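3rd September, brick room

Lamp day. A-yeong Hong wants everything that plugs in gathered at the round table and sorted before we touch the wiring list again. Fine by me. The list has 838 lines and I wrote most of the bad ones.

The globe lamp is the pretty one and knows it. Black lines on white glass, brass fittings, a cord that goes wherever it likes. I have put it down as "Masberg, globe" until someone finds the real name. The inline switch is on the lamp side, so remember to check that before declaring a bulb dead. I declared two dead last December. Both are still working. 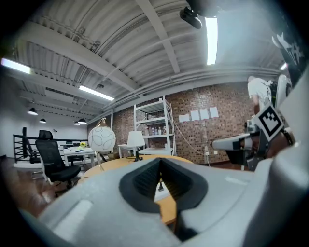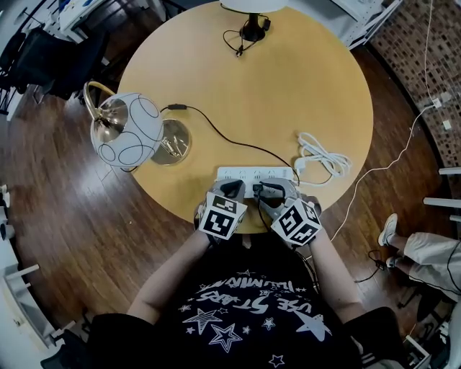

Round table and lamps. Power strip on the tabletop in the second one.

Strip stays on the table from now on. Crawling to the wall outlet was good exercise and I don't miss it.

To do:
- cord ties, pack of 20, medium
- ask Vitória Bragança if the Flokard shade fits the cone lamp
- bottles on the white shelves: label them or move them
- wiring list, lines 4 and 5 are the same lamp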